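Ticket: right-hand gripper loses tracking / slips on cloth
Opened by: macaraeg
June, 9:40 am

Okay, picking this back up because I closed it too early last time, my bad. Short version: the left gripper is fine, the right one keeps dropping out of tracking for a second or so and the pose jumps when it comes back. Same firmware on both, same cable set, same little screen unit clipped on my chest. I'm comparing the new Flikell fingers against the old Ornora ones, so I really need both hands to log cleanly or the numbers mean nothing.

What I tried first: swapped the USB leads left to right. No change, the problem stayed with the right hand. Rebooted the recorder, twice. Put a fresh battery in. Then I ran 30 short wipes with the Flikell fingers and got 8 with a jump in them. All 8 were on the right. Left side, clean the whole way through!

Next guess was the marker cube. I'd been blaming the room lights, so I turned off the overhead row and ran it again, and it was if anything a bit worse (so the lights are back on, sorry to whoever I argued with about that). Then I went back to the bathroom mockup at Kilesley, suited up and just did the rim wipe over and over with the purple cloth, slowly, watching the status line.
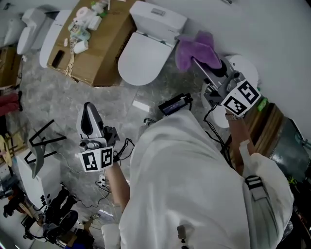
And I think I've got it — it's wrist angle. When I reach over the bowl and roll my hand outward, the cube ends up nearly edge-on to the camera, and the tracker hangs on with one face until it can't. If I keep my elbow higher the dropouts pretty much go away. The left hand never does that roll, so it never shows up there. I checked the log against it and the worst gap was 171 ms, right at the far end of the reach.

The slipping is a separate thing, I should have opened two tickets. The Flikell fingers hold a bunched-up cloth really well but let go of a flat one, and the Ornora pads are kind of the other way around. I'd still take the Flikell for this job, you can always scrunch the cloth.

Still to do: tilt the cube mount outward on the right gripper (some 12 degrees to start with, I'll print a wedge), then redo the full set of 30 with both finger types. Strain relief on the right cable bundle too, it tugs when I reach.

Leaving this open until the wedge is on. If anyone has a spare cube mount with the longer screws, please leave it on my bench.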